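By September we had two grippers left in the running, the Stestus and the Geltau, and I was in love with both of them.

The Stestus was quick. It shut like a good car door! The Geltau took its time, feeling for the edge of a thing before it committed, and on cups and boxes it had trailed all week (which I took personally, having bolted the model together myself in the simulator). Then Skolau sent over the slipper. One soft beige slipper, waffle weave, open heel, and I grinned at my screen like a kid. Soft things were going to be fun.

I loaded the Geltau first and brought the fingers up on either side of the sole, wide open.

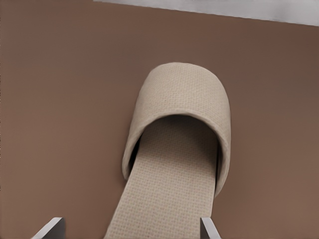

Agudelo wanted to know, over the speaker, whether I had matched the closing force this time, and whether a gripper that slow was worth another night of anyone's life.

"Matched," I said. "Same arm, same controller, 276 tries each."

"And if it folds the sole?"

"Then I get to see how it folds!"

There was a long breath on the line, and after it the small clack of a mug being put down. It was ten at night over there too.

"Leave the call open," the speaker said. "I want to watch the first 3."

I pulled my chair in, set the counter to zero and pressed run.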